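Why a small town should keep its evening language classes

When I came to Meltcombe I was 46 years old and I could order coffee in English, but I could not argue with a landlord. The evening class at the library taught me this. It was two hours, starting at seven, and we were tired people from many kitchens and offices.

Now the town wants to replace the class with an app. The app costs less, I understand. It also has 1,000 lessons, and the teacher had only one old book and a box of chalk.

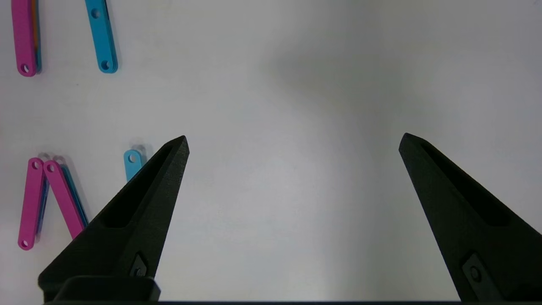 But a lesson is a small part of learning a language. The larger part is to be misunderstood by a patient person, and then to try again. My phone marks my sentence wrong and goes to the next one. Our teacher stopped, looked at me and asked what I wanted to say – and very often I had to discover it first.

I also think about the alphabet. Some of my classmates learned to write from left to right as adults. For them even one letter was an evening of work, and they were proud when it was done.
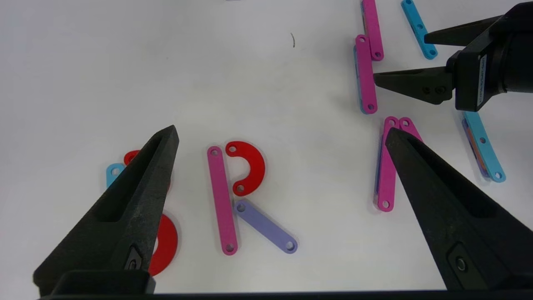 Evangelia Deligiannis writes to me that I am too romantic, that in Breltenthorpe half of the class stopped coming by October, and that her mother learned more from the app on the bus. I believe her. People who work at night need something they can carry. Let the town pay for the app too, but leave the room open and the teacher in it.

Fotis Balaskas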